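How to Read a News Story in Four Passes

I worked for some years as a translator for a small local paper, and there I learned to read slowly. When you translate a story you must decide who did what, and many times the text does not tell you. This method needs almost 30 minutes the first time. Later it goes faster.

What you need

One news story about politics, printed if possible. A pen. A second story on the same event from a different outlet.

Step 1: Read only the verbs

Go through the text and underline every verb that reports speech: said, claimed, admitted, insisted. "Said" is neutral. "Admitted" tells you that the writer believes there was something to hide. Write a small mark next to each verb that carries an opinion.

Step 2: Find the source of each claim

For every important sentence, write in the margin where the information comes from. It can be a document, a named person, an unnamed person, or the reporter who was present. If you find no source, put a question mark. My old editor, Lewis Halliday, used to send back any page with more than four question marks - he did not even read to the end.

Step 3: Look at what is in the last paragraphs

In my test story, a report on the Tarnance water contract, the reply of the mayor's office came in the last paragraph, after the advertisement. Many readers never arrive there. Ask yourself how the story would feel if this paragraph was the second one.

Step 4: Compare with the other outlet

Put both stories side by side. Mark the facts that appear in both, and then the facts that appear in only one. Do not decide yet which is right. A missing fact can be a question of space or of deadline, so look for the same gap in a later story before you call it bias.

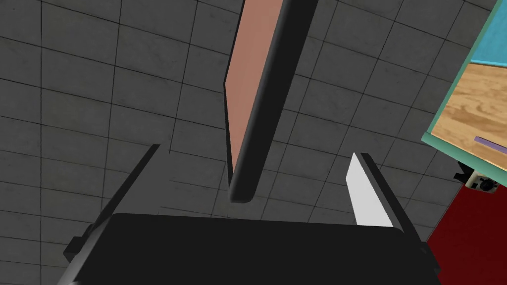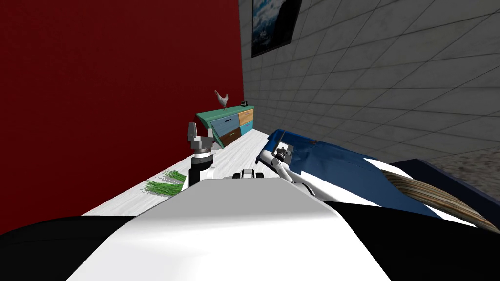 If you get stuck

Choose a shorter story. Iñaki Cantero, who reads with me, begins with a text of one page and leaves the long investigations for the weekend. It is also fine to stop after Step 2 and continue the next day, but keep your marked copy, you will need it for the comparison.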